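Packing the blue corner
Gallery by Kerttu Hirvonen

In January I started to pack the things from the blue corner at Nostbridge. It is a small place with brick-patterned walls and a flowered table top, and I have become very fond of it.

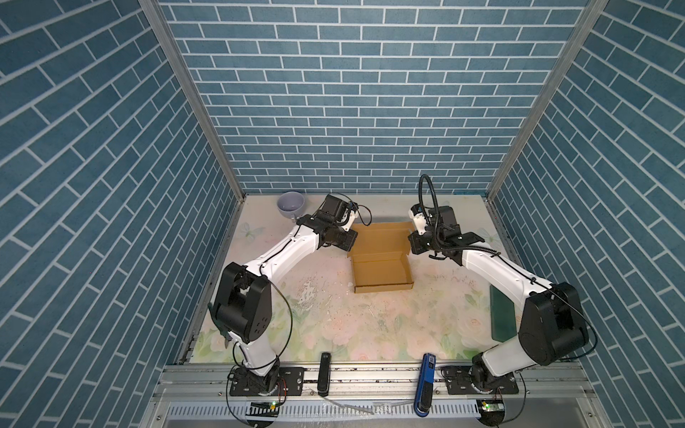 The open box in the middle of the roses, with the lavender cup behind it near the wall.

The cup is my favourite thing in the collection. I bought it in Ranis, in a shop which sold mostly lamps, and I paid too much for it. It has small coloured flecks in the glaze and a pale yellow decoration on the side - my sister says a heart, I say a petal.

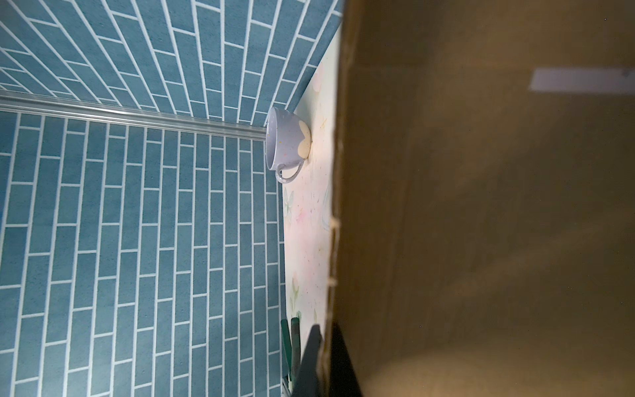

For cups I use two sheets of soft paper, one inside and one around the outside. The handle needs some extra paper, so I fold a small piece and put it through the loop. I learned this when I moved from Sowah and lost nearly half of my saucers on the road.

Plain brown cardboard is good enough for most things. I like a box with strong flaps, and I always press the folds well before I close it.

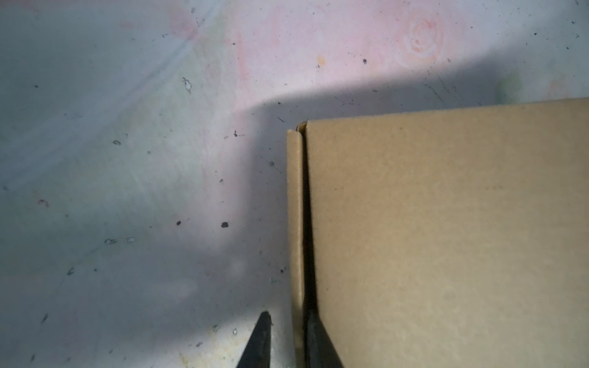 More galleries
The shelves at Perkatov
Cups and saucers, part 2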